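Reretti Iver two-handed robot, two-day tryout: our review
Posted Friday, October 14, 2022
By Agnes Chisholm

I have wanted to write up the Iver for weeks, and I kept putting it off, partly from being busy and partly because I wasn't sure which side of the fence I'd come down on. I'm still sort of straddling it, but I have a lot of opinions, and enough of you wrote in after I mentioned it in January (when it was only a brochure on my desk) that I figured I'd better get them down while I can still read my notes.

For anyone new, my business partner Heather Tennant and I run a small packing shop. We take in other people's products, bundle them, bag them, put the card in, close the box and send it out. Most of what we handle is awkward in some little way: bottles that won't stand where you want them, foil pouches that slide, caps done up in film that catches on everything. It's the sort of work where you'd think a machine would have taken over years ago, until you try to buy the machine and find that it wants one product in one size forever. We change over constantly. So a robot with two real hands, fingers and thumbs and all, was always going to get my attention.

The tryout service is sold by Vakomgate, who handle the Iver for Reretti in our part of the country. You pay $552, you get two days with the robot and the people who know it, and you bring your own products. It was nearly 200 miles for us, so add gas and a motel to that. Calum Kerr set us up on the phone beforehand and asked very good questions: how heavy, how slick, which way up does it come off your line, does anyone care if the label gets scuffed. I appreciated that more than I can say. The last automation company we talked to asked me for a drawing of a bag of cough drops.

We were paired with Manuela Grasso for both days, and if I could take Manuela home in place of the robot I would have signed right there. She's patient, she lets you make your own mistakes, and she put up with Heather asking the same thing in different words until it made sense to both of us.

The basic idea is that you don't write a program for the Iver. You lay your items out on the table, you run it through the job with Manuela's help, you correct it, and then you run it again. The first morning was mostly bottles lying on their sides, which was my request. Standing bottles are easy and I can already do standing bottles with a cheap machine. Lying down is how they come to us.
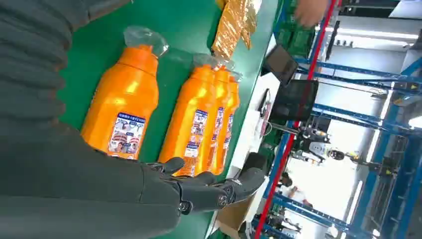 I'd expected the grabbing to be the hard part, and I had it backward. Getting the hand to close on something was fine by lunchtime. What took us the whole afternoon was the approach: how low to come in, how much to spread the fingers, whether to go for the body of the bottle or the neck, and what to do about the neighbors. When items sit tight together, the fingers need somewhere to go, and a person solves that by nudging things apart without even noticing. You have to teach the Iver the nudge. Manuela calls it making room, and once we understood that making room was its own separate step, with its own practice, things went a lot better. I wish that had been on the first page of the handbook. It's buried in the back, after the cleaning instructions.

Setup took three hours, by the way, before we'd moved a single thing. The brochure says you'll be working within the morning, and I suppose we were, if you're generous about when morning stops. A good chunk of it went to the table. Height matters, the covering matters, and where your people are going to be matters even more. We had been planning on a stainless bench like the one at home, and Manuela steered us off it on account of the glare. I'm glad she did, though it does mean that if we buy, I'm also buying a table, and I had not put a table in the budget.

On to the hands themselves! They're lovely things. I don't use that word for equipment very often. The fingers are slim, and they curl in a way that's close enough to your own that you stop watching the mechanism and start watching the job. I found myself saying "no, no, use your thumb" out loud. They're also gentle. We had brought along some half-empty bottles from home for the squeeze test, and I'd give the Iver high marks for not strangling them. It's better with those than one or two people I've hired over the years (bless them, you know who you are).

What the hands aren't is quick. If you've seen one of those pick-and-place machines that pecks like a hungry chicken, put it out of your mind. The Iver thinks, reaches, thinks some more, adjusts, and then commits. Heather got very fidgety on the first day and I caught her reaching in to straighten things herself, which Manuela gently said everybody does.

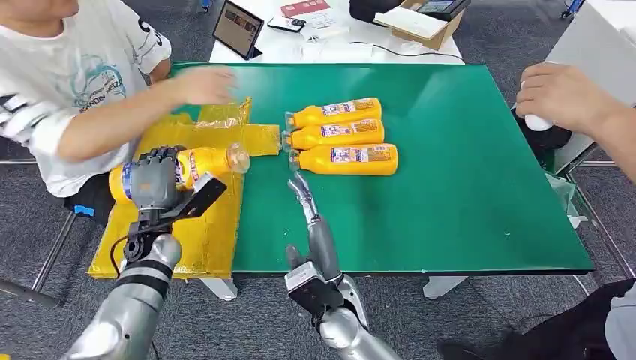

Using both hands together is where the asking price begins to make sense. A single arm can move a bottle from one spot to another, and you can rent a single arm for a good deal less money. Two hands can hold and tidy, or pass something across, or keep one item from rolling while the other gets lined up. Our second day was given over almost entirely to this. The two sides are taught together, so you're not teaching left and then teaching right and praying that they meet in the middle, and I liked that very much. I did find that if you change your mind about one side you're pretty much redoing both. Calum told me on the phone afterward that a way of splitting them up is coming. I'll review it when it comes.

A word about the screens, as a couple of you asked. The software is called Meléndez, it's perfectly pleasant, and the lettering is too small. I wear readers and I was still leaning in. The lesson list is in the order you made the lessons and you can't drag them around, so by the end of day two ours looked like my recipe drawer. You can rename them, at least. Please do it as you go. We had several called "bottle again" and I couldn't tell you today which was the good one.

Then there was the foil. I'd been looking forward to the foil the way you look forward to the dentist. We do a lot of shiny pouches, and they've defeated every piece of equipment I've ever put them in front of, going back to a suction gadget I bought in my early days and still trip over in the storeroom. So I insisted, and Manuela sort of smiled and cleared us some table. 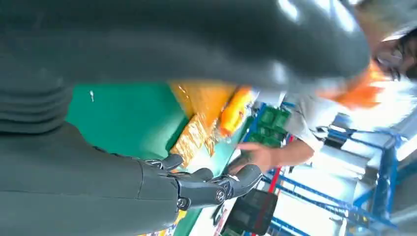
Iver's hand over the green tabletop, with the gold foil package lying close by.

My verdict on foil is a cautious maybe. It did pick up a pouch, more than once, and the times it worked it looked like nothing at all, just fingers under the edge and away. Other times it pinched at the crinkles and came away with nothing, and then went right back and pinched at the same crinkle. Ildikó Mészáros, who does the training on the Reretti side and joined us by phone for part of that afternoon, thought we'd simply given it too little practice for something that changes shape every time you touch it. She may well be right. She suggested starting with fuller pouches and working down to the floppy ones, and I'd pass that along to anybody planning a tryout with soft goods. Save the worst one for last.

I should say something about space, too. Vakomgate's sheet gives you the footprint of the robot, and that's accurate as far as it goes, but it takes no account of the elbows of the human beings around it. You want a person near the table to reset things during practice, and probably another on the other side, and they need chairs, and the chairs need to go back far enough that nobody's knees are in the works. In our shop that means losing the spot where the tape machine lives. Heather and I have already had words about the tape machine.

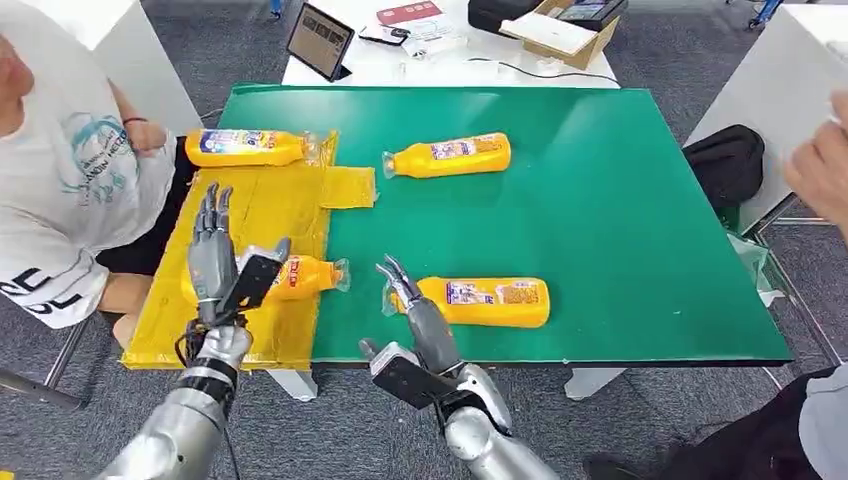 Clearance around the hands is the other thing I'd ask you to measure before you get excited. I had measured the hands, being so pleased with myself for remembering, and I'd forgotten everything attached to them. Take a look at the black module on the outer side of the right hand, there at the wrist, and how it tips down toward the front edge of the board. On an open table like that one it's no bother whatsoever. Our shipping cartons are deep and narrow, though, and I held one up next to the wrist and didn't care for what I saw. We'd have to pack into trays and tip, or switch to a wider carton, and our carton supplier is not a flexible man. Calum has promised to send me proper measurements with everything mounted. I'd ask for those at the start if I were you.

So would I recommend it? The tryout, yes, very warmly. For $552 we had two full days, and we came home knowing a great deal more about our own work than we did before, never mind the robot's. I now know exactly what my hands do when they pick up a bottle, and I've been boring everyone at dinner with it. Bring your real products, bring more of them than you think you need, and bring a sweater, as they keep that place chilly.

The Iver itself I'd recommend if you have mixed goods, gentle handling and time on your side. If you're chasing speed, keep walking. If you're all foil, do the tryout first and be stubborn about it. As for us, we've asked for a second tryout with wide cartons and a big sack of our floppiest pouches, and Manuela has said she'll have us back. I'll post again once we've been.

Four stars for the tryout, three and a half for the robot, and two for the size of the lettering.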